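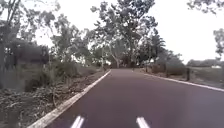 Fereshteh Zamani wrote to ask whether Fiter still runs on the old Zumia sticks or if I'd quietly dropped them like everybody else did. Still runs! I have two of them plugged into TVs in my house right now, and both boot into it every morning.

# Fiter

Fiter is a small home screen for cheap TV boxes and HDMI sticks. It starts fast, shows big tiles, works with a plain remote, and leaves out the "recommended for you" rows that eat half the memory on these things. I wrote it after my Zumia got so slow that opening the settings menu took longer than making tea.

## What it runs on

- Zumia sticks, first and second version
- Mousavi box (the square one — the round one has a locked bootloader and I gave up)
- Most other Android boxes with 1 GB of memory or more, but you're on your own there

## Installing

1. Turn on "Unknown sources" in the box's settings.
2. Copy `fiter.apk` to a USB drive and open it with any file manager.
3. Press Home and pick Fiter. Choose "Always" when you're happy with it.

If you want the old launcher back, uninstall Fiter and reboot. It doesn't touch anything else on the box.

## Settings

Everything lives in `fiter.conf`, a plain text file:

```
tiles = 32
wake_delay_ms = 3000
font_size = 40
wallpaper_folder = /sdcard/walls
```

`wake_delay_ms` is the one people ask me about. Some TVs take a while to say hello over HDMI, and if Fiter draws too early you get a black screen until you press a button. Raise it if that happens to you. Mine is fine with the default, but my brother's TV needed nearly double (it's a weird TV).
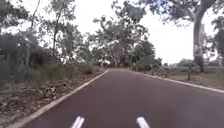 Could the tile order be saved per user, asked Shahab Ahmadpour, so the kids stop moving his news app to the bottom. I'd love that too, but the Zumia firmware has no real idea of users. What I can do is a lock: add `lock_tiles = yes` and long-press stops working until you change it back. It's in the current build.

## Known problems

- The clock is wrong after a power cut until Wi-Fi comes back.
- Remotes with an air mouse sometimes select two tiles at once.
- Wallpapers bigger than the screen get squashed. Resize them first.

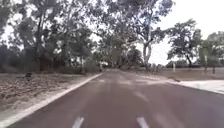

- Trastona keyboards send a strange code for the Back key. There's a fix in `keys/trastona.txt`, so copy it next to `fiter.conf` and restart.

## Plans

Folders, probably in October if work calms down. Bug reports are very welcome, but please paste the log and tell me which box you have!

Last updated 9 June 2023.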